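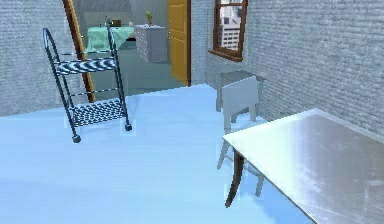
The practice room in the simulator. Cart on the left, metal-topped table on the right.

1/ Our linen and supply building started using delivery robots last August. I work the floor there, second shift, and people keep asking me what changed. Writing it down in one go so I can point to it.

2/ The place is Ploltano. We pack and send out supplies for small hotels and care homes. The robots come from a firm called Fluvex. They move carts from the packing tables to the dock. A person still packs every cart.

3/ Before any route goes live, somebody has to run it in the simulator. The software is called Flondik. You get a room with walls, doors, furniture and a cart, and you check whether the route makes sense before a real machine tries it.

4/ The room up top is the one everybody trains on. Blue floor, gray brick walls, a doorway into a second room with a green tablecloth and a chest of drawers. Our building looks nothing like it. We have concrete and strip lights.

5/ It still does the job. A cart in front of a doorway is a problem we have every day. So is a chair next to a table. If you can plan a path from the cart to the table in there, you can plan one on our floor.

6/ The first week, I was bad at it. I kept drawing routes the way I walk, cutting close to corners. I know how to swing my hip around a table. The route planner doesn't, and you have to leave it room.

7/ What changed for me: I used to push carts for most of a shift. Now I push maybe a few, when a robot is charging or when an order comes in late. My knees are better. I sit more than I want to.

8/ What changed for the packers: less waiting, more packing. A cart used to sit until one of us was free. Now it leaves when it's full and the next empty one is already there. Some of them like the pace. Some of them miss the two minutes they got between carts, and I don't blame them.

9/ Management raised the target to 107 carts a shift in the fall. The packers said that was too many with the same number of hands. It went back down by one, to 106. Make of that what you like.

10/ Jobs: 6 of us were pushing carts on second shift before. There are 2 cart pushers now. The other four moved to packing or to route work like me. Same pay for packing, a little more for routes. Nobody on our shift was let go. First shift had one person leave on their own, and the spot wasn't filled.

11/ I asked for the route job. It was posted on the board by the time clock for over a week and I figured nobody would give it to someone without a degree. They wanted a person who knew where the carts get stuck.

12/ Where they get stuck, for the record: the lip at the dock door, the turn by the shrink wrap, and anywhere a chair has been left. Chairs are the worst. They move all day long and none of them are on the map.

13/ So now we have tape on the floor for chairs. There was some grumbling about it. I put the tape down myself and I grumbled too.

14/ The union rep at the Worku building across the lot came over to see the setup, since they are getting the same system. Their questions were better than ours were. Who gets trained, on whose time, and what happens to the target after. Ask those before the robots show up.

15/ We did get the training on paid time. Three afternoons in the break room with the simulator on a laptop, then a supervised week on the floor.

16/ Somebody asked if I think my job goes next. I don't know. The floor gets rearranged every time a big customer changes an order, and each time the routes have to be redone. That keeps me busy for now.

17/ Next thing on my list is a new route past the returns shelves. I'll run it in the simulator tomorrow before shift and on the floor after the dinner break. Replies are open if you work with these and do it differently, mostly curious how you handle the dock lip.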